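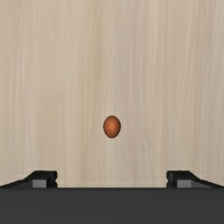
4.2 How much of the collection is worth having

The case for gathering grasping examples in simulation rests mostly on price. A person with a game controller gets tired, a real object rolls off the table, and a simulator can be reset with one key. We do not dispute any of this. What we dispute is the step that usually comes next, where the size of the collection is offered as proof of its value. The start view in Figure 3 is a fair case of what gets counted. A single egg-shaped object rests on a wooden surface, centered between two open fingers and a little way beyond their tips, with its long axis in line with the grain. From there, a policy that drives straight forward and closes will do well. It needs no idea of what an egg is, and it may not need the image at all.

Figure 3. Wrist view in the simulated egg task.

The egg task was built by Duyên Khổng in the Jiter simulator, and the demonstrations were recorded by two operators, Thiện Cù and Hậu Phí, in April. The target was 2,000 episodes. We kept 1,400 after dropping those in which the operator gave up, restarted, or closed the fingers before reaching the object. This filter is common practice and we followed it, but we are uneasy about it. The dropped episodes are the only ones in which the arm got into trouble, and a learner that never sees trouble has no reason to know the way out of it. Other groups report only the number kept. We would like to see both.

Our second doubt is about variety. The task file allows the object to be placed anywhere within reach and turned to any angle. In practice the operators could ask for a new placement before recording began, and both of them used this freely. Hậu Phí told us that she skipped the awkward ones early in a session and meant to come back to them later. Nothing in the software stopped her or made a note of the skips. The placements in the final set are therefore a mix of what the random generator offered and what two people were willing to do, and we have no way to pull these apart after the fact. Calling such a set "randomized," as an early draft of this paper did, was too generous.

Third, appearance. The egg is smooth and plain, in a reddish brown that stands out well from the pale wood. Segmenting it by color alone would be an easy exercise. We suspect that much of what has been described as visual learning on tasks like this one is color matching, and our own results should be read with that in mind. Senga Mackay argued for adding a second object close in color to the table. We agreed with her too late to do it for this set.

To get some sense of how much the images matter, we held out 16 start positions that neither operator had chosen and trained each policy twice, once with the camera input and once with that input replaced by a fixed gray field. The second policy is a crude check and we make no large claim for it. Still, it costs one extra training run, and we see little excuse for leaving it out. A reader who is told that a policy succeeds should also be told how well it does blind.

It may be objected that simple starts are needed so that learning can get off the ground. This may well be true. The Kurumine set is often cited in support, though the comparison there changes the object and the controller at the same time, so it is hard to say which of them helped. Virgil Bogdan has suggested sorting episodes by how far the fingers must travel sideways before closing, and reporting results for each group. We adopt his suggestion in Section 5. It does not repair the collection, but the easy episodes can no longer carry the average for the rest.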